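Upholstery fabric

Upholstery fabric is cloth made or chosen to cover seats, benches, headboards and other padded furniture. It differs from dress fabric mainly in weight and in the strength of its weave, as it must stand up to years of rubbing, pressure and light. The term usually takes in flat-woven cloth, pile fabrics such as velvet, and knitted covers, while leather and coated materials are often treated apart.

Structure

Most furniture cloth is woven from two sets of threads. The warp runs the length of the roll and the weft crosses it from side to side. In a plain weave each weft thread passes over one warp thread and under the next, giving an even surface that looks much the same from either direction. A twill shows slanting lines and bends more easily round corners. In a satin weave long threads lie on the face, which gives a smooth finish but leaves the cloth more likely to snag.

Pile fabrics carry a second layer of short upright threads. These may be cut, as in velvet, or left as loops. The pile leans in one direction, known as the nap, and every piece on a seat must be laid with the nap running the same way if the colour is to match.

Fibres

Wool was long the usual choice in cooler countries. It springs back after pressure, takes dye well and is slow to catch fire, but it can be attacked by moths. Linen is strong and cool to the touch, though it creases. Cotton is soft and cheap, and is often used for loose covers that can be washed. Man-made fibres such as polyester and acrylic came into wide use in the twentieth century and are now found in much furniture cloth sold for homes, either alone or mixed with natural fibres.

Colour and mixture yarns

Cloth may be dyed after weaving, which gives a single flat colour, or woven from yarn that has been dyed beforehand. A third method mixes fibres of different shades before they are spun. The result is known as a heather or mixture yarn, and the finished cloth has a speckled look when seen close to and a softer, more even tone from across a room. 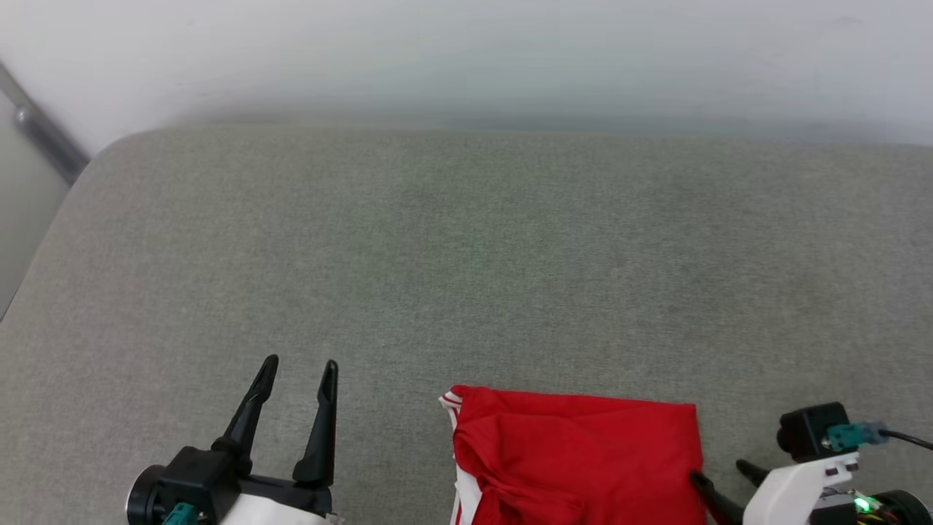

Padded surface covered in a speckled grey fabric.

Mixture cloths are popular in waiting rooms, libraries and family homes. Small marks, lint and light wear show less on them than on plain dyed cloth. Greys and browns are the most common, often with a small share of a brighter fibre. The Fjeld range, woven at the Barkness mill, was sold on this basis to schools and hotels, and its pattern cards listed each shade by the fibres that went into it. The rival Kulon range used dyed yarns in stripes and small checks.

Testing

Resistance to rubbing is measured by moving a sample in a set pattern against a standard cloth under a fixed load. The result is given as a number of rubs, and the test ends when a stated number of threads have broken. Other tests record how far the colour fades in strong light, whether dye comes off on a damp cloth, and how readily the surface forms pills - the small balls of loose fibre that gather where a seat is most used.

Many countries also set rules on fire safety. These may apply to the cover alone or to the cover and filling together. Some cloths meet the rules through the nature of their fibres, while others are given a coating on the back, which can make them stiffer.

Care

Regular cleaning with a soft brush or the upholstery head of a vacuum cleaner removes grit that would otherwise cut the fibres. Spills are best lifted with a dry white cloth, working inwards from the edge of the mark. Loose cushions may be turned to spread wear, and seats near a window benefit from a blind or curtain during the brightest hours. Pills may be trimmed with a fabric comb or shaver.

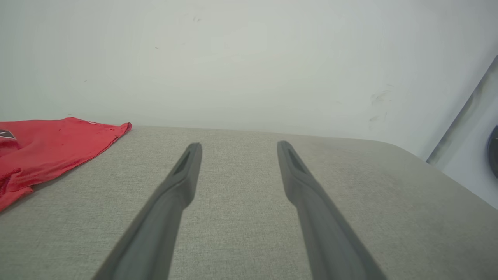
Jollus, in a comment added to this article on 15 September 2019, asked that the section on care should warn against soaking wool covers, and reported that a Fjeld seat cover had shrunk so far after a hot wash that it could no longer be closed over its cushion. The same comment held that brushing had kept a second cover in good order and that trimming pills once each June was enough.

Wool covers should be dry cleaned unless the label states otherwise. Linen and cotton may also shrink at the first wash, and makers of loose covers often wash the cloth before cutting it.

See also

Loose cover
Pile weave
Tweed
Webbing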